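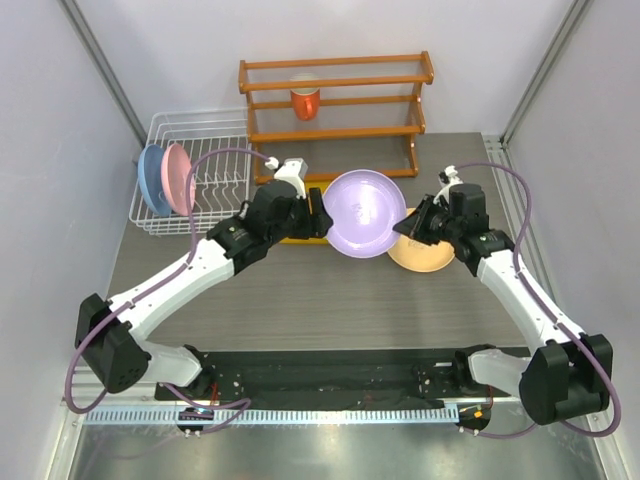

Refill cartridges for the Gulell rollerball?
Last updated: July

inkyelbow: My Gulell ran dry and the store wants $23 for a two-pack of refills. Twenty-three! The whole pen set was barely more than that. Has anyone tried the Vitale ones? I write a lot of letters – a pack lasts me maybe a month.

gsartori: Vitale fits mine fine, but you have to twist the cap a bit harder. I've been through a box of them and no leaks yet.
– Graziella Sartori

Print this page | E-mail this thread

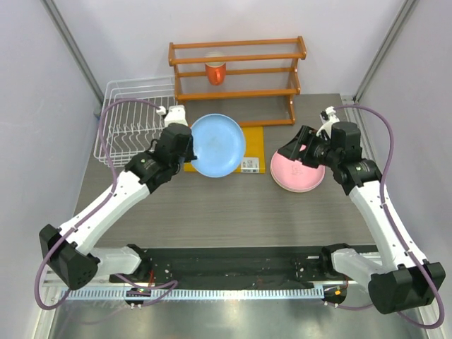
papercut300: Gonna disagree with Graziella, sorry! Mine rattled in the barrel and skipped on anything smooth. I went back to the real ones and just buy them when Kukham has a sale.

gsartori: Which paper though? I'm on the cheap Grerik pads and it's smooth as butter.

papercut300: Same pads lol. Maybe I got a bad batch.

yichen_yu: Snip a tiny bit of paper and tuck it in the end of the barrel, that stops the rattle. Can't help with the skipping.

inkyelbow: OK, ordering one Vitale to try – will report back.

6 replies | 4 shares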